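Why Doesn't Mayo Fall Apart?
Kitchen science for kids, by Kulap Sitthichai

Quick one this week. Wednesday's question came from a reader in Ultamberg. Mayonnaise is mostly oil, with some watery stuff like lemon juice or vinegar. Oil and water don't mix. So why is mayo smooth and not a puddle?

Good question. Let's go.

First, the oil and water problem
Pour a little oil in a glass of water. Stir like crazy. Wait. The oil floats back up and sits on top. Every time.

Water is made of tiny, tiny bits called molecules. Water molecules hang on to each other really tight. Oil molecules can't join in, so they get pushed out and clump together. And oil is lighter than water for its size, so up it goes.

Enter the egg
Egg yolk has something in it called lecithin (say LESS-uh-thin). A lecithin molecule has two ends. One end likes water. The other end likes oil. Kind of like a kid holding hands with two friends who wont talk to each other.

When you whisk, you break the oil into teeny drops. The lecithin rushes in and covers each drop, oil-loving end in, water-loving end out. Now the drops can't clump back together. They stay put, packed in tight, and that's why mayo is thick. Too many drops, no room to slosh around.

Big word for this: emulsion. Big word for the helper: emulsifier. Milk is an emulsion too. So is butter, but flipped – tiny water drops sitting in fat.

Try it
You need: a jar with a tight lid, 2 spoons of vinegar, 6 spoons of oil, a small spoon of mustard.

Oil and vinegar in the jar. Lid on. Shake hard and count to 17. Put it down and watch it split. Now add the mustard. Shake again, same count. Watch again. Slower this time, right? Mustard has emulsifiers of its own. Not as strong as egg yolk, but but they help.

My neighbor Sakda Boonchu tried it with honey. It works a bit. Sticky jar though, so rinse it right away. 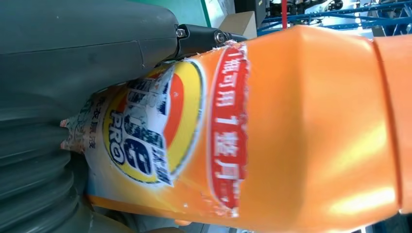

Emulsifiers do other jobs besides lunch. Think of salad dressing down your shirt. Water on its own slides right past the oily spot. Laundry detergent, like the stuff that comes in an orange bottle with PRO on the label, has molecules with two ends as well, one for water and one for grease. They grab the oil, break it into little drops and the water carries it off. Same trick as the egg yolk. (Detergent is never for tasting or for the jar experiment, leave it to a grown-up.) Next time – why cut apples turn brown. Send your guesses in!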